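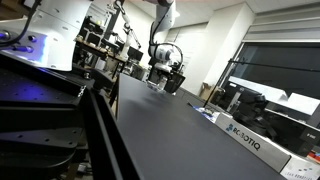
## Looking after the bench arm: questions we keep getting

Written by Neelam Jaiswal for anyone with a key to the Drultton workshop. Last tidied up in April. If an answer annoys you, talk to me or to Gülizar Kahraman.

### Does the arm really need a weekly check? The brochure said it was maintenance-free.

I've read plenty of brochures. Do the weekly check. Power off, lock off, then work from the base to the gripper. Look at the fasteners on the base shell, feel each connector for play and follow every cable you can reach with your fingers. Sign the sheet when you've done it, and leave it blank if you haven't.

### What am I looking for on the cables?

Shiny patches, flat spots, and any place where the outer skin has gone stiff. The thin cable that loops round by the wrist matters most. It has to have enough slack for a full turn of the last joint, and it mustn't have so much that it can catch on the work. Please don't pull it tight with a cable tie to make it look neat. Beril Başaran did that once, with the best of intentions, and we lost an afternoon to a fault that came and went.

### Can I unplug something at the base while it's running, just to see?

No. Stop the program, power down at the controller, wait for the lights to go out, then unplug. Mark both halves before you separate them. The round connectors should go home without force. If one won't, the key is in the wrong place and a bigger hand won't help.

### Why can't I leave my things on the long table? There's loads of space.

The space is for the arm to move in. Boxes, packaging and spare parts go along the side or underneath. Before any program runs, the top gets cleared and wiped with a dry cloth.

### Do I have to teach the positions again after taking the gripper off?

The Wokex sheet says no, provided the same plate goes back on. I don't believe it until I've tested it, and neither should you. Run program 163 at the slowest speed with a thumb on the stop button and watch the gripper come down over the table. If the height has shifted, teach the pick point again and write down the old value – someone will want it.

### How tight should the gripper bolts be?

Use the figure on the card inside the tool drawer, and use the torque wrench. Tighten in a cross pattern, in 2 passes. "Nice and snug" is how the last set got stretched.

### What about the rail?

Wipe the groove out before you slide or clamp anything on it. No spray oil. A supplier from Canpolat swore by the stuff and left us a can. It picked up every bit of dust in the building, and Ayten Işık spent a morning getting it out with cotton buds. The can has gone.

### Is the health score on the Kilden dashboard any use?

I have my doubts. It stayed green through the whole cable business. It will tell you if a joint is running hot and it counts cycles properly, so we use it to remind us of the longer check every 200 hours. For anything else, go and look at the machine.

### It stopped by itself and I cleared the alarm. Is that all right?

Once, yes, if you wrote the code down first. After 3 of the same code in one shift, leave it off and ring Defne Duman, who has the service contract number. Clearing it again only wipes out the history she needs.

### Who can change the speed limits?

Gülizar or me. Asking the other one after the first has said no doesn't count.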